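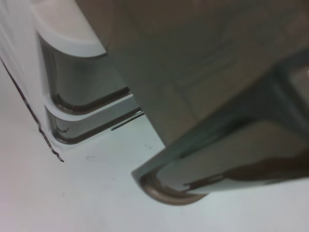

Audio Plugin Developer (DSP and C++)

Jodier
Remote or on site, full time
Posted in: Jobs, Development, Audio Software

Jodier makes effect plugins for people who mix and master music. We are a company of 11 and we are looking for one more developer to work on signal processing and plugin code. The position is open now and will stay open until 27th June.

Our products are Nernelus, a multiband saturation plugin, and Rai, a plate and spring reverb. Both ship as VST3, AU and AAX for macOS and Windows. A third product, Gastus, is in development. It is a dynamic equalizer with mid/side processing, and most of your first year would be spent on it.

What you will do

You will write and maintain DSP code in C++. On Gastus this means the filter section, the detector and the oversampling. A prototype of the filters exists in Python and sounds right, but it has not been ported, and it uses far too much CPU when all bands are moving at once.

You will also fix bugs in the two released plugins. Nernelus has an old preset format that still needs to load correctly, and some of that code is not pretty. Rai was rewritten in April and is in better shape.

Everyone on the development side takes a turn answering support tickets that the support desk cannot solve. These are mostly about host behavior: automation that arrives late, plugin delay compensation reported wrong, windows that open at the wrong size on a second monitor. Expect this to take up one week out of six.

You will work most closely with Dilek Başaran, who leads DSP, and with our interface designer. Product decisions are made by Annapurna Kandasamy, who also runs the beta program. We have a short call each morning and one longer planning meeting every two weeks. Apart from that we use written tickets and code review. Every change is reviewed by another developer before it is merged — including changes by the lead.

What we need

- Solid modern C++. We build with C++17 and are slowly moving to C++20.
- Working knowledge of digital filters, sample rate conversion and the problems that come with nonlinear processing, such as aliasing.
- An understanding of what may and may not happen on the audio thread.
- Experience shipping at least one plugin or audio application that other people used. Free and open source releases count.
- Comfort with a debugger and a profiler on either macOS or Windows. You will be given a machine for the other one.
- Written English good enough for tickets and documentation.

Useful, but not required

- SIMD programming on x86 and ARM
- JUCE, or direct work with the VST3 or AAX SDKs
- Python for prototyping and plots
- CMake and continuous integration
- Time spent mixing, recording or playing music

We do not ask for a degree. Two of our current developers came from studio work and learned to program later. If you meet most of the first list and are unsure about one item, please apply anyway and say which one.

Hours and conditions

This is a permanent, full-time position with a three-month trial period. You can work from home or at our office. The office has desks, a quiet room and a treated listening room that can be booked by anyone. If you work remotely, we need at least four hours of overlap with the office day.

You get 30 days of paid vacation a year, plus public holidays. The office closes between Christmas and New Year and those days are not taken from your vacation. We provide a computer, an audio interface and headphones. Remote staff travel to the office twice a year at our expense, for three or four days each time.

Salary depends on experience. We will tell you the range before the first interview, so please ask if it is not in our first reply. Overtime is rare. When it happens before a release, it is given back as time off.

We can't sponsor work visas for this position, and we are not looking for contractors or agencies.

How to apply

Use the application form on our jobs page and choose "Plugin Developer." Attach the following:

- A resume, two pages at most
- A short note on a piece of audio code you wrote, what it does and what you would change in it now
- A link to code, a plugin build or audio examples, if you have something you are allowed to share

A cover letter is optional. Please send documents as PDF, with no single file larger than 25 MB. Large audio files should be sent as a link.

What happens next

You will get a confirmation by email. Dilek reads all the applications for this job, and you will have an answer within 13 days after the closing date, whether it is a yes or a no.

The first interview is a video call of 30 minutes with Annapurna and covers the job, your background and any questions you have. The second is longer and technical. We will send you a small piece of existing filter code beforehand and talk through it together — there is no whiteboard test and no unpaid take-home project. After that we make a decision, and we will ask for one reference.

The starting date is flexible. If you have to give long notice at your current job, mention it in the form.

Questions about the position can be sent through the same form. Choose "Question about a job" as the subject and it will go to Dilek. For license, activation or download problems, please use the support page.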